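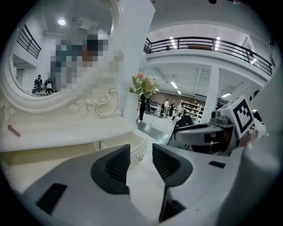

Skadum Furniture Paint, 562 Old Cream

Home > Paint > Furniture > Skadum > Old Cream

562 Old Cream
Finish: flat matt
Sizes: 400 ml tin, 2.5 litre tin
In stock at Nandville. Usually posted the next working day.

Old Cream is the colour people describe to us over the phone by waving their hands about. Warmer than white, paler than custard, with none of the green that creeps into so many creams the moment you get them home and put them next to a radiator. We have sold more of it than any other colour in the Skadum range, including the grey that was going to change everybody's life.

It is a water-based paint for indoor wooden furniture. Chests of drawers, bedside tables, mirror frames, headboards, the wardrobe your aunt insisted you have. It will also go over old varnish and old paint, provided they are clean, dull and still attached.

How much do I need?

One 400 ml tin does two coats on a bedside table and a chair, or a small chest of drawers if you leave the insides alone. Leave the insides alone. A dressing table with a mirror and a stool wants two small tins, and a double wardrobe wants the 2.5 litre and a free weekend. Carving drinks paint, so if your piece has roses, scrolls or fat little cherubs on it, buy the extra tin now and save yourself the postage.

Getting ready

Take off the handles and put the screws in a jar. Label the jar. Wash everything with sugar soap, paying attention to the edges of drawers, where decades of hand cream have been quietly building up. Rinse and let it dry overnight.

Rub down with a fine paper until the shine has gone. You are not trying to get back to bare wood and you will be miserable if you try. On carved parts use a nylon scouring pad, the sort you stopped using on the saucepans.

Dark woods, and mahogany above all, will bleed pink through any pale paint. Put on a coat of Baran Stain Block first. If you skip it, the pink will turn up on day three, after you have told everyone how well it went. Pine with knots needs the same treatment, on the knots at least.

Painting

Stir for longer than feels reasonable. The good stuff sinks. Use a synthetic brush, slightly damp, and put on two thin coats with four hours between them. In a cold garage in February allow all day, and preferably move to the kitchen.

For mouldings and flowers, load the brush lightly and work out from the deepest part, then go over the whole thing with a nearly dry brush to lift the puddles. Puddles in petals dry as blobs. Blobs in a cream paint look like icing, and some customers have told us they like it, so we leave that with you.

Mirror glass: tape it if you are the taping sort. Otherwise paint up to it and scrape the edge with a flat blade the following day. Both ways take exactly as long as each other.

Do I need wax?

For a mirror frame or a headboard, no. For anything that will meet a mug, yes, or a varnish. Holach Clear Wax gives a soft look and needs doing again every year or so. Holach Flat Varnish is tougher and a good deal less romantic. Don't put varnish over wax. It will sit there for a week, thinking about it.

The paint is touch dry in an hour and properly hard after 24 days. Until then, no hot hair tongs, no perfume bottles and no cat.

Will it yellow?

Very slightly, over years, in a room with no daylight. It starts out cream, so the journey is a short one.

Can I use it on a kitchen table?

You can. We would rather you didn't. Ask for the Skadum Eggshell in the same shade.

Does it match my other cream furniture?

Almost certainly not. There are more creams than there are people willing to agree on them. Order a sample card, which is brushed with real paint and costs less than a coffee, and prop it against the piece in the morning and again with the lamps on.

Customer rating: 4.7 from 3,291 reviews

"Covered a very orange wardrobe in two coats. Husband asked if it was new. It has been there since we moved in."

"Lovely colour. Lid impossible."

"Three stars as it is cream and I wanted white."

Postage and returns

Unopened tins can come back to us within a month. Opened tins are yours for life. We can't post paint abroad, and we can't post it to the islands in frosty weather, as it doesn't recover from freezing and neither does the conversation afterwards.

Goes with: Baran Stain Block, Holach Clear Wax, Holach Flat Varnish, Skadum angled brush (small), Skadum lid opener

Page last updated 16/12/2023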